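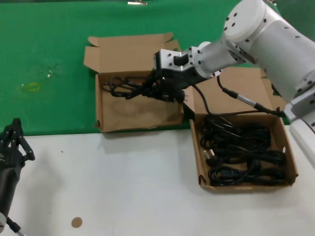

Who should pay when a household wants to be rid of its old power cords? The company that sold them should, through a levy collected at the point of sale.

August
By Birutė Avotiņš

Councils have carried this cost for too long. In the municipality of Ratov, residents may leave small electrical goods at one depot, open 6 hours a week, and the expense is met from general rates. A ratepayer who buys one kettle in a decade subsidises a neighbour who replaces a computer every winter. The Plillard report put the municipality's annual bill at $4,000 for cords and adapters alone, and recommended that the figure be published with each rates notice. It has not been.
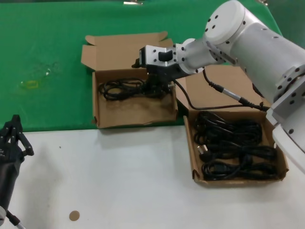 Justinas Kairys has written to object that a levy would simply be passed on to the buyer. That is correct, and it is the purpose of the measure. A price paid at the counter is visible to the person making the decision, whereas a charge buried in the rates is not.

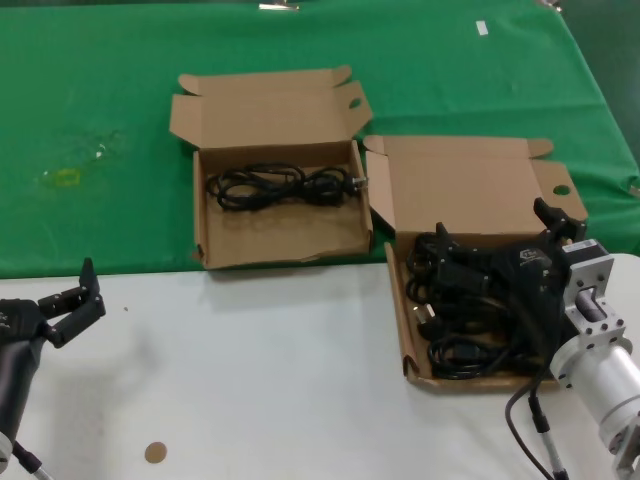 A power cord in an open cardboard box.

There is a second matter, which is standardisation. A cord that fits only one appliance is discarded with it. The retailer Flosterent lists 268 replacement leads in its catalogue, many of which differ only in the shape of the connector. Manufacturers should be required to justify each new design before it goes on sale in this country.
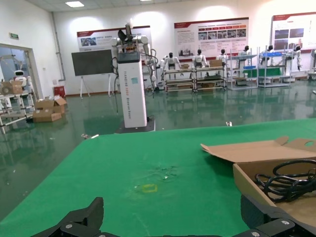
Such a requirement need not be onerous. A short declaration, lodged with the regulator and open to public inspection, would be sufficient in most cases. Small importers bringing in fewer than 200 units a year could be exempted for the first licensing period, with the exemption reviewed when the levy itself is reviewed.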